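Monday, February 3, 2020
Wash room notebook, black cotton fading, continued

Started the day by discovering that the Welia had finished its Friday load on Friday and that everyone, me included, had gone home without opening the door. The load smells like a pond. I have labeled it "do not use" and put it back through on hot, so it can at least become rags.

Where we are: the old question was whether black cotton goes gray from losing dye or from growing fuzz. I have been on team dye for years and have said so loudly at lunch. Violeta is on team fuzz. Twelve washes in, I am sorry to report that team fuzz is looking good.

The swatches washed inside out are still black on the face. Same machine, same powder, same water. Turn them over and the side that did the rubbing is the color of a blackboard after math class. If the dye were just leaving, I'd expect it to leave from both sides. Violeta shaved one of the gray ones with the lint razor, half the swatch only, and the shaved half went back to nearly black. She left it on my keyboard with no note.

Not conceding yet. The rinse water is still blue on the first three washes of every new batch, so something is leaving. After that it runs clear and the graying carries on anyway. So: dye early, fuzz forever? Write that up better.

Detergent: Evevier (the liquid) against Dimano (the powder). No difference I can see by eye through wash 10, and the reflectance readings agree with my eye, a first. The bottle of Evevier has a whole paragraph on the back about "locking in darkness." The powder promises nothing and costs half as much.

Load size matters more than I planned for. The stuffed drum gave us worse streaks along the fold lines, and the nearly empty one gave worse fuzz all over. The middle is fine. Somebody's grandmother could have told us this and saved the water bill, which, going by the meter, is now at 2,218 gallons for the project.

Drying: line-dried pieces stiff but dark. Tumbled pieces soft and already pilling at the hems. The Bakker dryer's lint screen after the black load looked like felt, and I've kept a pad of it in a zip bag for the team fuzz file, against my own interests.

Temperature: 35 minutes on cold is now the house cycle. Warm gets one more try this week and then I am dropping it, as it fades everything a bit faster and tells us nothing new.
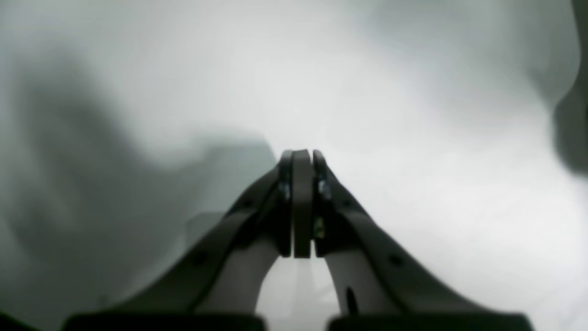
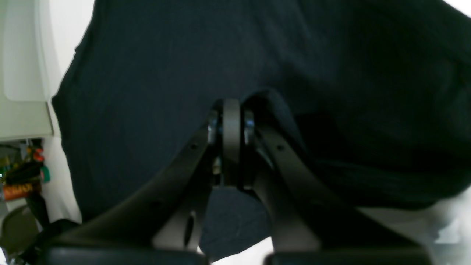
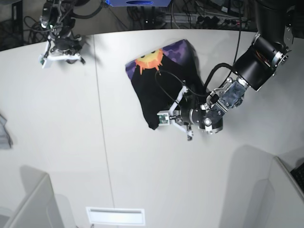 Salt and vinegar. I got asked again at lunch whether a cup of vinegar in the first wash "sets" the dye. Ran it on the last two batches to shut the conversation down. First rinse was blue with vinegar and blue without. Salt, same story, plus a gritty ring in the drum that I had to wipe out by hand. Neither one does anything for a color that was fixed, or badly fixed, at the dye house. I expect to be asked again in September.

Problem with the rub tester: the felt pad is slipping on its post, so Friday's wet rub numbers are junk from the fourth swatch on. I've crossed them out but left them legible. The replacement clip is the wrong size. Using a binder clip, which so far is better than the real part.

To do:
Redo wet rub, swatches 4 to the end, binder clip and all
Shave the other half of Violeta's swatch and read it before and after (she wants to watch)
One batch in mesh bags. If it's fuzz, the bags should help. If it's dye, they shouldn't care
Clean the powder drawer on the Welia, it has grown a shelf
Open the washer door on Fridays

Later, 4:20: first mesh bag load is out. Darker than the loose ones from the same batch, and not by a little. Have not told Violeta. She is standing next to the machine, so this may not hold.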